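3. Materials and Layout of the Work Surface

3.1 Choice of surface

The study looks at how small household items sit, slide and get lost on a flat work surface, so the surface itself had to be settled before anything else. Three coverings were compared in July at the Foley site: a bare tabletop, a cotton cloth and a dark gray mat. The bare table gave trouble with glare and with pale items that were hard to pick out against it. The cloth wrinkled whenever an item was pushed along it, and a wrinkle left by one trial changed the next. The mat stayed flat and gave good contrast with nearly everything in the item set, and it was used for all of the trials reported in Section 4.

The mat has a matte finish. Under the overhead lights it still shows a slightly lighter band across the middle, and this was left alone. Dust shows on a dark surface sooner than on a light one. The mat was wiped with a dry cloth at the start of each session and again at the midpoint, but a few specks between wipes were accepted.

3.2 Fixing the mat

A loose mat creeps. In the first pilot session it moved toward the front of the table over the course of 15 trials, far enough that the starting marks no longer lined up with the plan. Double-sided tape under the mat was tried next and given up, as it raised a ridge that could be felt through the surface and made light items stop short. The final arrangement uses white masking tape over the corners and edges, pressed down onto both mat and table. Where one strip was not enough, two were crossed. The tape was replaced whenever an edge began to lift, most often at the corners.

White tape on a dark mat has a second use. The patches are easy to see from any side of the table, and the session sheets refer to item positions by the nearest patch ("left edge," "far right corner"). This proved quicker to write than measured distances and was close enough for the purpose of the sheets.

3.3 Items

The full set, listed in the Drelley catalog of kitchen and bathroom goods, contains 48 items. It was divided into flat items, upright items and soft items. Flat items include lids, coasters and jar rings. Upright items include small bottles and tubes. Soft items include sponges, folded cloths and blocks of foam. Each trial used items from at least two of these groups, placed well apart so that neither would touch the other if it was nudged.

Lids were the most awkward of the flat items. A lid resting flat offers very little height, and its rim is the only part that can be held without sliding a finger underneath. Round lids also turn when touched off center, and a lid that has turned looks the same as one that has not, so no attempt was made to record rotation. Colored plastic lids were preferred to clear ones after two clear lids were missed entirely in the pilot.

The soft blocks behaved differently. They are light, they grip the mat a little, and their edges give when pressed. A block pushed from the side tends to tip before it slides. Figure 2 gives the layout for one lid and one block.

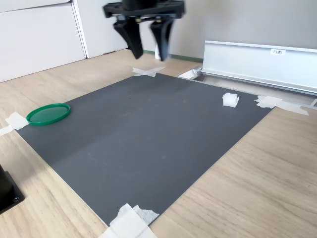
Cilutell Working Papers in Household Studies, Vol. 2, No. 15
Figure 2. Layout with a round green lid near the left edge of the mat and a small white block toward the far right. White tape holds the mat to the table.

The distance between the two items in this layout is deliberate. When a flat item and a soft item were placed side by side in the pilot, the soft one was often dragged along with the lid. Placing the lid near one edge and the block toward the far corner removed most of this. It also left the middle of the mat clear, and the middle was where most items were set down again after being lifted.

3.4 Recording and resetting

Around 400 trials were run in all. After each one the items were returned by hand to their starting positions, with the session sheet as the guide. An item that had left the mat was marked "off" and put back. An item that had stopped on a strip of tape was marked "tape," as the tape is less slippery than the mat and may have shortened its travel. These trials were kept in the main counts but are reported separately in Table 3.

Soft items were swapped for fresh ones when their corners had visibly worn. The foam blocks were cut by hand from Onadent sheet foam, so no two are exactly alike — the edges are a little uneven even when new. We did not trim them further. Lids were washed and dried between sessions and were never replaced.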